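Folding laundry on a ping pong table, bad for the surface?

Posted in Home and Household by Darcy Whitelaw

Hello everybody. I hope this is the right section, because my problem is half about laundry and half about table tennis.

We moved to a smaller house in Flindon in August. There is no laundry room and the kitchen table is always full, so I started to fold the clothes on the ping pong table in the basement. It is a very good height for me. I am tall, and when I folded on the bed my back was hurting after one basket. On the ping pong table I can do the laundry of four people without any pain.

But my son plays there almost every evening, and now he complains that the ball "dies" in some places on my side of the net. He says it is from the clothes. I told him this is not possible, clothes are soft. Then I looked at the table with a lamp from the side and I did see some dull spots and also a few very thin scratches.

The table is a Virano, bought used for 385 dollars, so I don't want to ruin it. My questions are these. Can clean, dry clothes damage a ping pong table? Should I put something under them? And does somebody have a good way to fold button shirts on a table with a line and a net in the middle? My shirts always come out crooked, and my husband has many of them.

Thank you for your patience with my English.

Coralie Lockyer
Member, 312 posts

Hello Darcy. I also fold on our table, for three winters already, so I can tell you what I learned.

The cloth itself does nothing bad. What makes the scratches is the hard parts: zippers, jeans buttons, the metal hooks on overalls, and sometimes a small stone which stayed in a pocket. When you pull a pair of jeans over the table to turn it, the zipper goes with it. So I fold the jeans and jackets in another place, on the bed or on top of the dryer, and only soft things go on the table. Shirts with plastic buttons are fine if you lift them and don't drag them.

The dull spots are a different matter. I think it is fabric softener. If you use softener or dryer sheets, a little bit of it stays on the clothes and then goes on the table, and the ball slides or jumps low there. I had the same. I wiped my table with a soft cloth and warm water with one drop of dish soap, then with a second cloth with only water, and then I dried it immediately. Don't leave water on it, and please don't use furniture polish. My mother-in-law did this once with good intention and we could not play for a week.

Never put damp clothes on it, also not "almost dry" ones. Many tables have a wood board inside, and the moisture can make it swell. If a collar or a thick seam is still damp, hang the shirt on a chair first.

For something under the clothes, an old cotton bed sheet is enough. I fold it in two and lay it on one half of the table only. When I finish, I take it by the four corners and shake it outside, and all the lint goes away with it. Before I had the sheet, the lint was collecting along the bottom of the net and it was a lot of work to clean.

Now the shirts. I do it like this:

Close the top button, the middle one and the last one. You don't need all of them.
Lay the shirt with the front down and the collar pointing to the net.
Smooth it with flat hands from the middle to the sides, and pull the bottom edge gently so the back is straight.
Put the middle of the collar on the center line of the table. It is a very good help for the eye. If you use a sheet, choose a thin one so the line shows through, or leave the sheet a little to one side.
Fold one side to the middle and lay the sleeve down along it. Do the same with the other side.
Fold the bottom up two times and turn the shirt over.

My shirts were crooked too before I started to use the line. Now I need 20 minutes for a full basket, shirts and everything.

Move the balls to a bowl before you start. The paddles can stay on the table, but put them on the side where you don't fold, with no shirt on top of them. I once carried a paddle upstairs inside a towel and we searched for it until Friday.
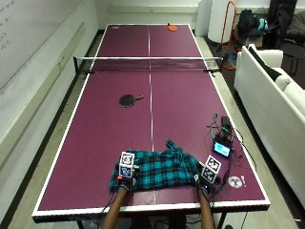 Humphreys

I agree with the sheet but not with the soap. Plain water was enough for me, and soap leaves its own film if you don't rinse it well. Try first with water on one small place and let the ball bounce on it.

Also check if the dead spots are really on the surface. Ours had one near the net and the reason was a loose screw under the table. I tightened it and the bounce came back. Darcy, you can drop a ball from the same height in many places and listen, because a loose part sounds different from a dirty one.

Orneo51

just buy a folding board, they are cheap, and do it on the floor

Darcy Whitelaw

Thank you all. Floor is not possible with my back, sorry. I will wash one half with water only and keep the jeans away from the table. We do use dryer sheets, every load, so Coralie is maybe right about this. I also looked underneath and there is one screw that I can turn with my fingers, so tonight my son gets a screwdriver.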